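Flalton Bench Rules for Pick-and-Place, reviewed

Filed under: Tools and kits
Price paid: full, out of our own budget

Flalton sells a rule pack for people who train small robot arms on table-top tasks. You get a booklet, a set of scene files for the Jeton simulator and a checker that reads your run logs and marks them pass or fail. The sales page says it will bring "good practice to every bench". I have read a lot of good practice over the years, most of it written by people who don't have to follow it, so I went in with my arms folded.

What you get

The booklet has 17 rules. A few are plain common sense dressed up in numbering. Rule 1 asks you to write down what the task is before you record anything, and I resent paying for that, although I have also seen a shared folder with 3000 runs in it and no note of what any of them was meant to do. Rule 4, on naming, is the best page in the pack. It wants the object and the goal named in the same words every time, so that a "block" doesn't turn into a "cube" halfway down the log.

The scene files load without fuss. The checker is slower than it should be and its messages are poor. "Rule 9 not met" is no use to me when Rule 9 has four parts.

Where it holds up

Start poses. Flalton wants the fingers open and clear of every object at the first step of a run, and the checker will throw out any run that begins in contact. I thought this was fussy. Then I ran it over our own older logs and didn't like the result. Enough of them started with a finger already against a block that I went back and took them out of the training set.

The rule on restarts is also sound. If you reset in the middle of a run, the run is dead and you log it as dead. Fröhlich's older guide leaves that to the operator's judgement, and operators at the end of a shift have very generous judgement.

Where it doesn't

Rule 12 says every object "relevant to the task" must be "sufficiently in view" from the hand camera. How much is sufficient? The booklet doesn't say. The checker has a threshold inside it somewhere, but it isn't printed and you can't change it. A standard that hides its own number is a preference with a cover on it.

My test was the two-cube task, watched from the hand camera:

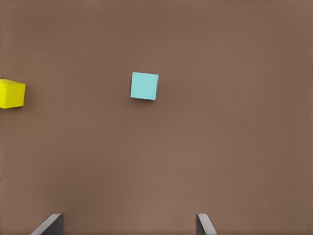 Problems with Rule 12 in use

Cyan passes on any reading, with its whole top face showing and bare table on every side. Yellow runs off the left of the view. If the job is to pick up cyan, I'd call that start perfectly good. If the job is to put cyan on yellow, I'd want it talked about, and the rule gives you nothing to talk with. Two careful people could mark it differently and both quote the booklet. I asked Flalton support which way they would go and was told to "consider the intent of the task". I had considered it. I wanted the number.

The plain background bothers me too. All the supplied scenes are tidy in the same way: a bare surface, solid colours, soft light. That's fine for learning the rules, but the booklet hands out a "bench ready" mark on the strength of them, and a real bench has cable ties and a coffee ring on it. Misby's checklist is shorter and uglier, and it at least makes you repeat the test under bad lighting before you claim anything.

Support and updates

There were 2 updates while I had it. One fixed a crash on long logs. The other reworded Rule 6 and didn't mention it in the notes, so runs that passed before the update failed after it. For a product that is all about keeping records, I found that hard to forgive.

Who should buy it

A new team with no habits at all would get its money's worth from Rules 4 and 9 and the restart rule. A team with a working log sheet should borrow a copy first. I'd keep the "bench ready" mark out of any report that a customer is going to read.

Score: 2 out of 5. I'll look again if they print the Rule 12 threshold.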